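10/30/25

Bins and blocks, long one, get a coffee first.

Picking up from where the last entry stopped, which was me complaining about the noise. Still complaining! Dropping a block into the open gray bin on the light wooden table makes a clang you can hear out by the sink, and by the end of the morning I had a headache. Chunhua wants to try a felt liner. I'm not against it, but felt holds on to every bit of grit that comes in with the blocks, and then the grit does the scratching for you. We had a felt tray at the old place in Tokovdale and it ended up like sandpaper. Parked for now.

The color question is the real one this week. The Dotia order is for the two-color set, dark green and reddish brown, and they keep asking if the green is "too dark." I've looked at it so many times that I don't trust my eyes anymore. What I can say is that on the chip card, under the window, it reads as green straight away. On the bottom of a metal bin with the ceiling light on, it goes down a good deal, and the brown goes down with it (less, though, the red in it helps). So if Dotia are judging it from inside a bin, they're seeing the worst of it. I wrote back and asked them to put a few on a white sheet near a window and tell me what they think then. No answer yet.

Batch 403 is the green I like best so far. Batch 22, the very old one, is a touch bluer and I only keep it around to compare. Xiaoqing Jiang can't tell them apart and thinks I'm making it up. I did the blind test with her, shuffled them behind my back, and I got one wrong, so I've stopped bringing it up at lunch.

Edges next. The sharp-edged ones look great and chip fast. The ones with the edge knocked down a little look softer (Xiaoqing says "like soap," thanks) and come through a week of tumbling around in a bin much better. I'd go with the softened edge for the whole Dotia order and keep the sharp ones for the display set, where they'll just sit on a shelf. Chunhua wants them all the same so there's only one setup. Fair point. We didn't settle it.

Then there's how they lie. I spent far too long on this, but it was fun. Tip a handful into a bin and they mostly come to rest flat, on the long side, pointing every which way. The short ones are more likely to end up leaning on a neighbor or tucked in along the wall, and those are the annoying ones to get your fingers under. Shaking the bin doesn't help, it just herds everything into one corner. What does help is fewer blocks at a time. I know that sounds like nothing, but we'd been filling the bins as high as they'd go to save trips and then digging through the pile for the color we wanted, and it's much quicker with a single loose layer on the bottom where you can see every piece.
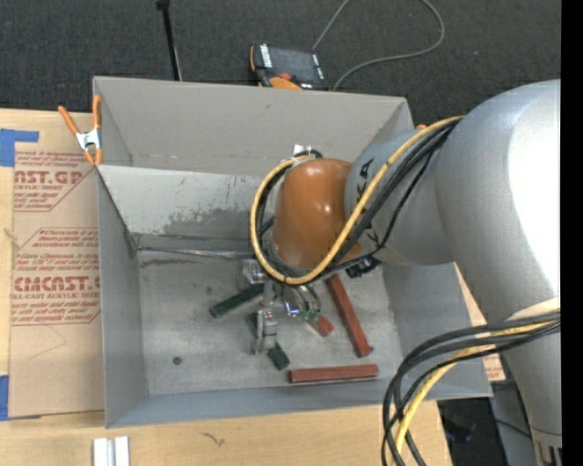

How do you get the gray rub marks off the blocks after they've been in a metal bin?

Use a barely damp cotton cloth with one drop of dish soap, rub along the length of the block, and wipe it dry right away. If the mark is still there after two passes it's a scratch, so put that block in the touch-up tray.

I'm leaving that bit worded as it is so it can be copied onto the wall card. The old card said "clean as needed" and that helped no one. Also please don't use the white scrubbing sponges on the green, they take the sheen off and you get a cloudy patch that shows up as soon as the block is turned to the light. Ask me how I know. (Three blocks. They're doorstops now.)

The marks, by the way, come from the bin floor more than from the walls. I ran a clean white rag around the inside of the oldest bin and the floor gave me a gray smear every time, the sides next to nothing. That floor has been scuffed for as long as I've worked here and I'd always thought of it as a looks problem. I washed it with hot water and soap, dried it, ran the rag again, and the smear was a lot fainter. Second wash, fainter still. So wash the bins! I've put it down for the first working day in November and then we'll see how long a wash lasts before the rag comes up gray again.

Liners, for when we come back to it. Omance sell a thin rubber mat on a roll, and Fan have a cork one cut to size. I asked both for a sample piece. The rubber would kill the noise, but I'm worried about it grabbing the blocks, so they'd stop sliding and just stack up where they land. Cork is quieter than bare metal and still lets things slide, going by the offcut I had in my drawer. It sheds, though. I found crumbs of it stuck to one of the brown ones after an afternoon and had to pick them off with a fingernail. If the Fan sample has a sealed face I'll change my mind completely.

Touch-up paint: the little jar of green is nearly gone and has a skin on it, strain it before using. Brown is fine. Labels on both jars have been rewritten, and I put the lid color on the label too, as the lids got swapped at some point and I opened the wrong one twice in a row.

Chunhua Cao asked me to write down the drop results properly so here they are, short. Knee height onto the wooden table, no damage on either edge type. Chest height onto the table, the sharp edge chipped on the first drop and the softened one had a tiny dent you have to hunt for. Chest height onto the concrete, don't bother, both ruined. The table came off worse than I'd like too, there's a new ding near the vise end and I'm sorry. It sands out.

If Dotia say yes to the color we're into the full run of 1000, and I'd want to start on the brown first. It dries slower, and the rack by the radiator only takes 4 trays, so it'll be the thing that holds us up. Xiaoqing thinks we could borrow the tall rack from the front room. It has a wobbly shelf, second from the top. Fix that before anything wet goes on it.

Still to do: chase Dotia on the white sheet thing, wash the other bins, ask Chunhua again about the edges, strain the green, find whoever has my good calipers.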